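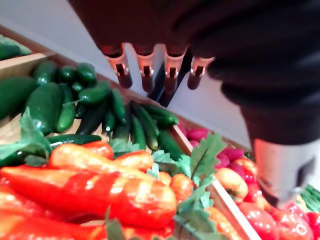 Photo: Laimutė Sepp / Pakelix

Home Guides Displays Produce Contact

Setting out a crate stand with imitation produce

These instructions apply to a tiered stand with shallow wooden crates and a black metal frame, set against a plain wall. They assume the frame is already assembled and level. The stock used at the Jaunzems showroom is all imitation, so misting, drainage and rotation are left out.

1. Empty the crates and wipe them with a dry cloth. Check the front lips for splinters. Sand with 400 grit where needed.

2. Sort the stock on a separate table before loading. Keep one kind to a pile. Reject any piece with an open seam or a rubbed patch on the side that will face out.

3. Load the large pale items first. Napa cabbages go in two rows of three, with the back row placed before the front row and the leafy ends kept in one direction. Let the rows overlap slightly so that the crate floor is covered.

4. Lay long items parallel. Cucumbers and green beans should run the same way through the full depth of the crate. Straighten the bottom layer before adding the next, as a twisted bottom layer will show at the top.

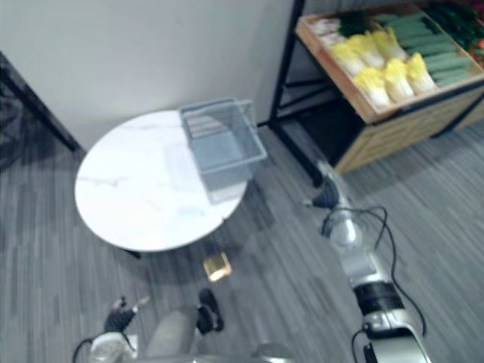 Can the cabbages share a crate with cucumbers?
Use a divider between them. Without one the cucumbers roll under the outer cabbage and lift it.

5. Fill mixed crates from the back. Slender upright pieces stand at the rear and lean on each other. Carrots go in front with their tops left on. They can point in different directions, and a few may hang over the lip.

6. Separate colors that are close. Tomatoes and red peppers can go together if the pepper stems are turned up. Put sweet potatoes to one side of them and a green crate next to that. 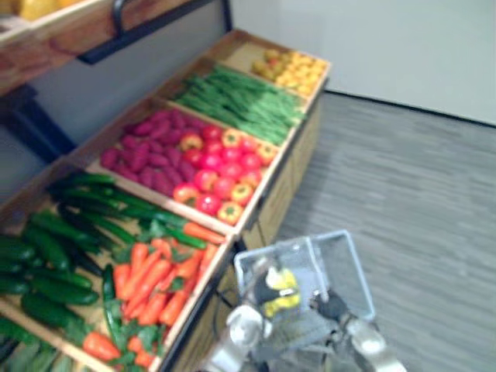 Small round fruit is the exception to the parallel rule. Pour it in at the front lip and let it settle toward the back. If stock is short, leave the bare area at the rear of the crate, where the slope hides most of it from a standing customer.

7. Work from one end of the stand to the other and finish each crate before starting the next. Carry stock over in a basket. Do not rest the basket on a loaded crate.

8. Stand 2000 mm back and check the front edges. Any piece that projects more than 100 mm past the lip should be pulled in.

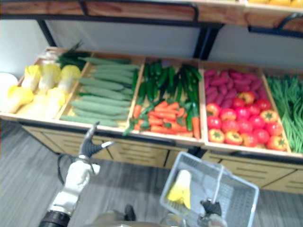

Repeat the check after the first day of use. Items taken out by customers are usually put back on top, and the top layer loses its direction first. Heino Mets keeps a spare set of each kind in a labeled carton under the packing bench, which shortens the reset.

Dust the stock with a soft brush every May and before any event. Do not use solvent cleaners on painted pieces.

Revised July 4, 2019. Corrections to Heino Lill, Verkomside.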